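Gear room notebook, August
Prep for the Moschos ridge trip, 3 nights
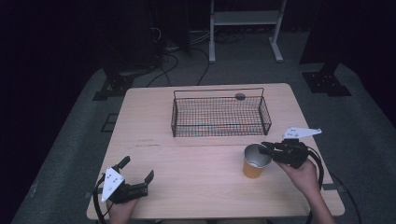 Stoves and fuel

Ran both Vondeck stoves outside the back door at 7 a.m., one liter each, lids on. Stove 1 boiled fine. Stove 2 was slow again and the flame was yellow on one side. Cleaned the jet and ran it a second time, better but still not right. Tagged it for parts. Taking the old Bundeck burner as the second stove – heavier, but it lights every time.

Full canister with cap weighs 509 g on the bench scale. The half-used ones are all over the place, so I wrote the weight on the bottom of each in marker. Anything under 275 g stays home and gets used for practice days.

Water

Upper camp is at roughly 2000 m and the spring there was low last time. Plan to fill everything at the Zanason crossing and carry up. Two filters go, plus tablets. Backflushed both filters. The blue one has a worn O-ring, replaced it, spare taped inside the lid of the repair kit.

Shelters

Pitched the big tarp in the yard. Two guylines frayed near the tensioners, cut back and retied. Seam tape is lifting at the ridge, about a hand's width. Put sealer on it and left it hanging overnight. Check before packing.

Still to do

Count stakes per bag, last group came back short.
Swap batteries in the group headlamps.
New route card – the old one still shows the lower trail, closed since the slide.
Ask whoever has the second bear can to bring it back.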